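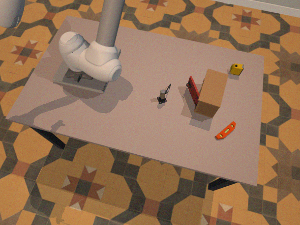
# Talk notes: Why I send people to the small campus

Saturday session, 30 minutes with questions. Slides are sparse on purpose. Keep water nearby.

## Opening (2 min)

Good morning! Ask for hands: who here went to a college they hadn't heard of before their last year of high school? Wait for it. There are always more hands than people expect, and they look around at each other. Let them.

Then say: I'm one of those hands. I went to Sequeira College because a bus stopped there and because the application fee was low. I had never met a single person who'd gone. I've spent most of my working life since then inside colleges in one way or another, and I still get excited walking onto a campus I don't know.

So today is a tour of the four campuses in our transfer agreement: Tatent, Kulader, Sequeira and Plevside. What each one is good at, what's odd about each one, and how a student can use more than one of them.

(Don't read the agreement aloud. It's in the handout, page 7, and it's dull in the way those things have to be.)

## The four campuses

### Tatent

- Biggest of the four, and the one most families already know.
- Best known for nursing and teacher education. Both fill early -- tell people to apply in the fall even if the form says they have until spring.
- The library stays open until midnight on weeknights. I love this library. Mention the third floor reading room with the long windows and the terrible chairs.
- First-year students get a writing course with a cap on class size. Ask about it on the tour, since guides forget to bring it up.

Story if there's time: the student who went to Tatent for nursing, took one geology class to fill a requirement, and now maps landslides. She never would have met that class in a catalog. She had to walk past the rock cases every day on her way to chemistry.

### Kulader

- Used to be an agricultural school, and you can still tell. The dairy barn is right behind the music building, and yes, you can hear the cows during recitals.
- Strong in food science, soils, veterinary technology, and (this surprises everybody) choral music.
- Total enrollment last fall was 661. Say that number slowly. Some students hear it and feel relieved, and some hear it and want to run. Both are good things to find out about yourself before you pay a deposit.
- Professors eat in the same dining hall as the students. I've seen a senior project get planned on the back of a lunch menu.

PAUSE here. Somebody nearly always asks about the cows.

### Sequeira

- My own college, so I need to keep this short. Watch the clock!
- Two-year degrees, with a very good path into the other three.
- Evening classes in nearly every program. If you have people in the room who work days, look at them when you say this.
- The tutoring center takes walk-ins. When I was there it was a folding table under the stairs, and now it has its own wing, and I may get a little choked up about that.

The thing I most want people to hear about Sequeira: the credits move. For years the worry with a two-year school was that you'd do the work and then do it over. Under the agreement, a student who finishes the associate degree with the listed courses enters Tatent, Kulader or Plevside as a junior. The words "listed courses" matter a great deal. Point to the handout again.

### Plevside

- The technical campus, down by the old rail yard. Engineering technology, construction management, surveying, computing.
- Labs are open to first-year students. Plenty of schools make you wait.

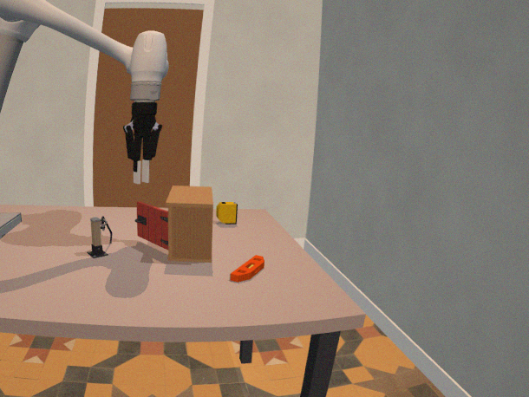
*Simulated arm and gripper over a tabletop.*

- Every program has a paid work term. The work office is on the ground floor, next to the coffee, so students can't miss it.
- The rail yard itself is worth the trip. Surveying students measure the same brick wall every year, and the results go up in the hallway with names attached. Some of them are way off, and they stay up too.

Plevside has the plainest buildings of the four, and I think it loses students on the tour because of it. Tell families to visit while classes are running. An empty hallway in July won't show you much. Go on a weekday in term, stand outside a lab at ten in the morning, and listen to how people talk to each other.

## Using more than one

This is my favorite part, so pick up the pace a bit.

Most people hear "transfer agreement" and think of one move, from here to there. The agreement also allows cross-registration. A full-time student at any of the four can take up to 2 courses a year at another, with no extra tuition. Hardly any students use it!

Combinations I've seen work:

- Kulader soils plus Plevside surveying. Land planning offices were very happy to meet that student.
- Tatent education plus Kulader choir, for somebody who wanted to teach music in elementary school and needed more time with singers.
- Sequeira evening math to get ready for Plevside's engineering sequence over the summer.

How to do it:

1. Talk to your own advisor first, and bring the course number.
2. Get the form from the registrar at your home campus. The host campus will only send you back.
3. Check the calendars. Kulader starts a week earlier than the others, and spring breaks don't line up.
4. Sort out the ride. The shuttle runs between Tatent and Sequeira only. For Kulader you need a car or a friend with one.

If somebody asks about online sections: they count the same way and use the same form. Labs have to be in person.

## Visiting well

Keep this light. People are starting to think about lunch by now.

- Eat in the dining hall. Sit near students and ask what they'd change. They'll tell you, at length.
- Read the bulletin boards, all the way to the bottom layer. You learn what people were doing in October as well as this week.
- Ask the financial aid office a real question and see how they treat you. You're going to need that office.
- Find the quiet place. Every campus has one. At Tatent it's the reading room. At Kulader it's the bench by the lower pond. At Sequeira, try the courtyard behind the art building. I haven't found Plevside's yet -- if you do, please write to me.

For parents in the room: let your student ask the first question at every stop, even if the silence gets long. I know how hard it is. I failed at it with both of mine.

## Questions I usually get

**Is a small campus harder to get a job from?** Talk about the Plevside work terms and the Kulader alumni list. Then be fair: Tatent has more employers coming to campus, and for some majors that makes a real difference.

**What about housing?** Tatent and Kulader have dorms. Plevside has apartments for second-years and up. Sequeira has none, and rents nearby have gone up. Don't gloss over this one.

**Can you switch majors after transferring?** Yes, but it can cost a semester. Nursing is the hard one to switch into, so send those students to Tatent's advising desk before they transfer.

**Which one would you pick?** Laugh, then say Sequeira, and then say it again for anybody who works days.

## Closing (keep it short)

Thank the hosts. Handouts are by the door, and the campus maps are in the same stack. The shuttle schedule on the back of the map is last year's, so tell everyone to check the website for this one.

Invite people to come up and tell me about the college they'd never heard of. I'll be at the side table until they need the room back.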